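Cable swap day returns to Pillusura hall this Sunday

Got a drawer full of chargers and no idea what half of them belong to? Bring them down. The Pillusura cable swap is back on Sunday, doors at 9 am, and organisers are hoping to beat last year's effort, when 400 cords, leads and power packs went home with somebody new.

It's free to get in. No booking. Bring your old leads in a box, any box, take home whatever you need.

Genalyn Castillo has been running the swap since it was a trestle table at the back of the school fete. She started it after buying a second-hand label printer that came without a power lead and being quoted more for the lead than she paid for the printer.

"I knew there'd be one sitting in a cupboard within two streets of me," she said. "There was, too. Next door but one."

The rules are pretty loose. Everything gets handed in at the front desk, gets a look over for splits, bent pins and chewed bits, and then goes out on the tables sorted by type. Phone and tablet leads on the left as you come in, computer and monitor cords down the middle, and everything with a power brick along the far wall. Anything damaged goes straight in the recycling cage and doesn't go back out, so please don't ask.

Mains leads and power packs also have to be tested and tagged before they can leave the building. Princess Policarpio, an electrician from Bañez, is doing the testing again this year and says the wait last time was mostly down to tangles.

"People tip a shopping bag out on my bench and it's one big knot," she said. "I can test a lead in no time. Undoing the knot is what takes all morning."

Her advice is to coil each one on it's own before you leave home, loops about as wide as your hand, and hold it with a twist tie or a bit of string. Not too tight near the plug, that's where they break. Keep the thick power cords seperate from the thin stuff if you can. Shoe boxes are good. So are the boxes things came in, with the lid flaps still on, lined with a sheet of paper so the desk can write on it what's inside.

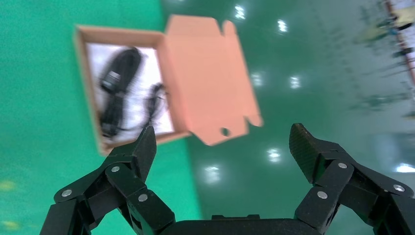
Castillo said the boxes themselves are wanted as well. Small and medium cardboard ones with a lid that folds closed get reused for the take-home packs, and the swap ran out of them by morning tea last time. Flat-packed is fine. No polystyrene please, the tip won't take it from us.

What they're short of: laptop power supplies, older printer leads, long network cables and the figure-eight cords that fit radios and small TVs. Always asked for, never enough. What they've got plenty of: the coloured video leads off old DVD players. There is a tub of these left over from last year and Castillo would love to see the bottom of it.

If you're looking for a power pack to suit something at home, bring the thing with you, or at least a photo of the label. Voltage has to match and so does the plug tip. There'll be a helper on that wall all morning with a set of sample tips, and Policarpio will check the numbers with you before it goes out the door. She turned a few people away last year whose pack fitted but was the wrong voltage. They weren't thrilled. Better than a cooked modem.

New this time is a mending bench, run by the Zurker repair group, who'll have a go at loose headphone plugs and worn lamp switches while you wait. Limit of 7 items an hour so get your name on the sheet early. They won't open microwaves or anything with a swollen battery. Loose batteries of any kind should go to the drop-off point at the Jolby hardware store, not in your box, not in the recycling cage. It was a real problem last year, and there'll be someone at the door checking.

Schools and clubs can put in a request ahead of time. Jolby Primary has asked for 50 headphone extension leads for its music room and will take any length, any colour, so long as both ends are sound.

The sausage sizzle is being run by the Bañez netball club, from 10 am, with a veggie option. Coffee van in the car park. Proceeds from the sizzle go towards new bibs and court hire over winter, and the gold coin tin on the front desk pays for the test tags.

Parking is behind the hall off the lane, enter from the library end. The front doors have a step so if you've got a pram or a trolley load use the side ramp, it'll be propped open. Heavy boxes can be dropped off on Saturday arvo between 3 and 5 if you'd sooner not lug them in through the crowd. Please write your name on the lid if you want the box back.

Leftovers go to the recycler on Monday morning. The target for recycling is under 100 kilos, which would be a first.

Helpers still needed for pack-up, noon to 1 pm. Lunch provided. Leave your name at the front desk, or see Genalyn at the hall any evening this week after 6.

Swap runs 9 am to noon, Sunday, Pillusura hall.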